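Sunday, 4 pm. Bread trial, notes for Nasrin and whoever inherits the starter.

Loaf from the Zarnenitz rye came out flat again, 168 g lighter than it went in. Zeeshan blames the flour. I blame Zeeshan, who gave it 40 minutes less proving and then went for a bus. 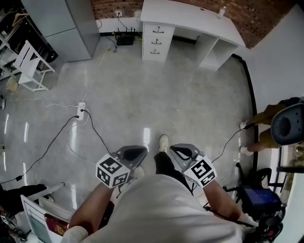 Second batch at 30 per cent wholemeal, longer soak, no seeds. Better crumb, crust still like roof slate. Dough stuck to everything. For anyone working it by hand on a bench: flour shows up on a glossy speckled grey floor far less than on black trousers – wear something pale. Salt was forgotten until the second fold.

To do: feed starter, ask Ghasemi for the coarse stuff.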